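Janvier, cahier de l'atelier de Tulon

Repris ce matin la fiche de bonnes pratiques avec Costel Bălan, et je crois qu'on tient enfin une version que tout le monde voudra bien lire ! On garde 2 règles pour la table : la main ne se déplace jamais au-dessus du bras de quelqu'un, et on annonce à voix haute chaque reprise — même quand on est seul, oui.
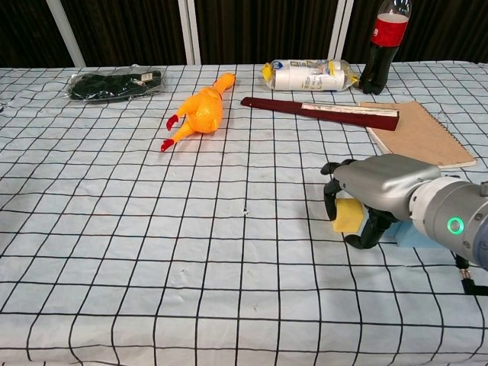
Pour les câbles, Costel voudrait reprendre mot pour mot la consigne de Dallthorpe. Je la trouve un peu raide, mais bon, elle a le mérite d'être courte. Reste à fixer la vitesse à l'approche des objets mous, on en reparle après le café.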